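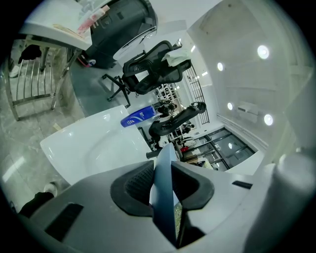

Garra portátil Mirneck junto a um lavatório. Na borda, um frasco azul deitado.

Mirneck – garra portátil para registo de manipulação
Fabricante: Walside
Referência: MK-6
Disponibilidade: sob encomenda, prazo de entrega de 10 dias úteis

Descrição geral
A Mirneck é uma garra de mão instrumentada. O operador segura-a pelo punho, executa a tarefa e a unidade grava em simultâneo a imagem, a abertura dos dedos e o movimento do conjunto. Os ficheiros resultantes servem para treinar ou avaliar políticas de manipulação em braços equipados com o terminal Admasu, cuja geometria de dedos é a mesma. Não é necessário ter o braço no local durante a recolha.

O corpo é em plástico cinzento-claro, com as ranhuras de ventilação nas faces laterais. A câmara fica voltada para a zona de preensão, pelo que parte do corpo e os dedos permanecem sempre no campo de visão. A posição da câmara é fixa e não deve ser alterada depois da calibração.

Características técnicas
Abertura máxima dos dedos: 100 mm
Autonomia em gravação contínua: 6 horas
Alimentação: bateria amovível, carregador de mesa incluído
Armazenamento: cartão removível, com cópia por cabo para a estação de trabalho
Acionamento: gatilho mecânico, sem motor
Sincronização entre unidades: por sinal emitido pela estação Limby
Temperatura de funcionamento: 10 a 35 °C

Utilização em espaços reais
A unidade foi concebida para trabalhar em cozinhas, casas de banho, oficinas e escritórios tal como se encontram. Superfícies muito brilhantes e divisórias de vidro podem degradar a estimativa de trajetória, sobretudo quando ocupam grande parte da imagem. Nesses casos recomenda-se iniciar a gravação voltado para uma zona com textura e só depois aproximar a garra do objeto. A unidade não é estanque. Tarefas com água corrente exigem a capa opcional, que reduz a abertura útil em 9 mm. 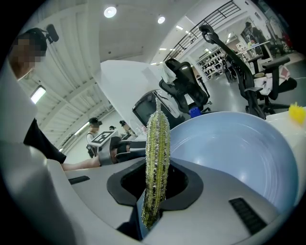

Quando há vários operadores na mesma sala, cada garra deve receber um identificador próprio na Limby antes da primeira gravação. Identificadores repetidos não geram erro durante a recolha. O conflito só aparece na importação, e os episódios afetados têm de ser separados à mão.

O alinhamento entre unidades faz-se com uma placa de marcador quadrado a preto e branco, mostrada às câmaras no início da sessão. A placa deve ser mantida parada e sem reflexos. Convém repetir o procedimento após cada troca de bateria.

Conteúdo da embalagem
Garra Mirneck com dedos padrão montados
Bateria e carregador
Cabo de dados
Placa de marcador
Chave para substituição dos dedos
Manual em português e inglês

Acessórios vendidos em separado
Dedos de substituição (par)
Capa para ambientes húmidos
Segunda bateria
Estação Limby, até nove unidades em simultâneo

Compatibilidade
O programa de importação aceita gravações de todas as unidades com firmware de março de 2018 ou posterior. As unidades anteriores podem ser atualizadas por cabo; a calibração guardada perde-se na atualização e tem de ser refeita. O terminal Admasu de primeira série usa dedos mais curtos e requer o adaptador respetivo.

Manutenção
Limpar o corpo com um pano ligeiramente humedecido, sem solventes. Os dedos são peças de desgaste e devem ser trocados aos pares. A folga do gatilho ajusta-se no parafuso por baixo do punho, com a bateria retirada.

Garantia e encomendas
Garantia de dois anos, exceto dedos e bateria. Os preços para conjuntos de seis ou mais unidades são indicados mediante pedido de orçamento, com indicação do país de entrega e do tipo de terminal utilizado.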